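Last touched in October, after the open day, by whoever had the laptop.

# skindard-openday

Handheld gripper demonstrations recorded for the Skindard open day. One task, one desk, one mouse. If you came looking for a robot doing a backflip, try the building next door.

## What's in it

- 40 demonstrations of the mouse task, all by hand, no arm involved
- 6 demonstrations by visitors, kept in `guests/` and not cleaned up in any way
- `notes.md`, mostly by Mercy Ondieki, mostly legible

The Usora loader reads all of it. The Zikex one reads all of it except `guests/`, and complains.

## The task

Pick up the mouse, move it, put it down, let go. Start and end positions vary, and the instruction string is the same every time (`move the mouse`).
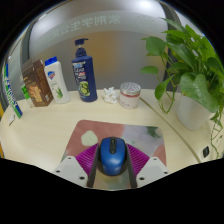
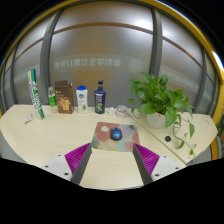
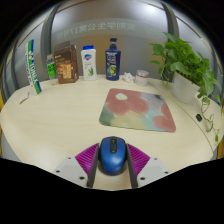
Letting go is the part that visitors wanted to argue about. Everyone arrives with opinions on grasping, and then they spend their turn discovering that the fingers have to open without dragging the thing they just placed. We label release as its own segment for that reason. The mouse is a decent teacher here: a rounded blue shell, black sides, and a patterned pad that gives you an obvious place to be wrong about. We left the bottles and the big potted plant along for the ride, and anyone training on this should expect a model with firm views on houseplants.

## How the visit went

Groups came through from the morning until almost 500 people had signed the sheet, which says more about the free coffee than about manipulation research. Each group got a short talk and a live recording. Volunteering was optional — one man from Chávez volunteered twice and asked for his score. There is no score. Mercy gave him a 13 and he seemed happy with it.

The most common question was "where's the robot?" The second most common was whether the purple fingers come in other colors.

## Known problems

1. Segment labels in the guest recordings are guesses. Some visitors paused mid-air to talk.
2. The view is wide and strongly curved. Undistort it or don't, but pick one before you compare numbers with us.
3. Reflections in the glass behind the desk. Cropping helps a bit.
4. It's one desk. Please don't write "generalizes" anywhere near it.

## Use

Fine for teaching, loader tests and small sanity checks. For anything bigger, ask Mercy first — she has a list of questions and will read you the whole thing.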